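Home Robot Simulator Review: Is the Trilgate House Pack Worth It?
Student project report, Harsh Ahuja

Our lab was thinking about buying the Trilgate House Pack, a set of simulated homes for testing household robot software. The seller, Entwistle, asks $599 for a one-year license. I spent February with the trial version to see if the price made sense. My short answer is "maybe, at half that."

The sales page promises "homes your robot will believe." I started with doors, which have caused our navigation code the most trouble. You can set how far each one opens and where the robot starts.
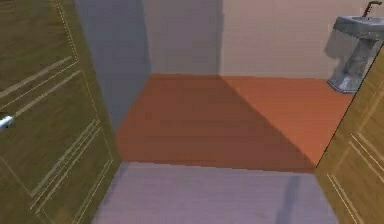
Figure 1. Doorway test, looking in toward the sink.

I ran 113 doorway trials using our own planner. It got through most of them, but I don't put much weight on that. The floors are perfectly flat, and the trial version has no door sills or loose rugs. Our real test hallway has both. A planner that does well in this house could still get stuck in mine.

The kitchen is the part the seller pushes hardest. It has more in it than the other rooms, and objects can be placed at any height or angle before a run starts.
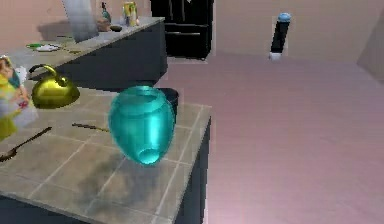
Figure 2. Kitchen test with the teal vase tilted above the tiled counter.

I like the placement tool. What bothers me is the manual, which says objects have "realistic weight" and never gives a number. I wrote to Entwistle twice to ask where the values came from. The one reply I got was a link to the sales page.

Rooms also vary a lot in how much work went into them. A bathroom doesn't need to be crowded, but a cleaning or fetching robot needs something to deal with. 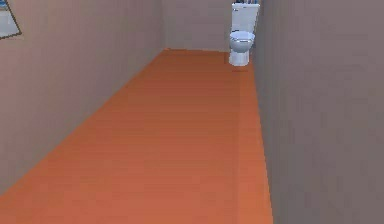 I asked for 10 extra objects for rooms like this one and was told they are sold separately. The Woltska kit, which our lab already has, lets you import your own models at no charge. It looks worse and loads slowly, and I would still pick it for most of our work.

Setup took me some 3 hours, mostly spent on the license server. My adviser, Dr. Rusov, wants a second opinion before we renew anything. I would hold off on paying until Entwistle publishes the weight and friction values.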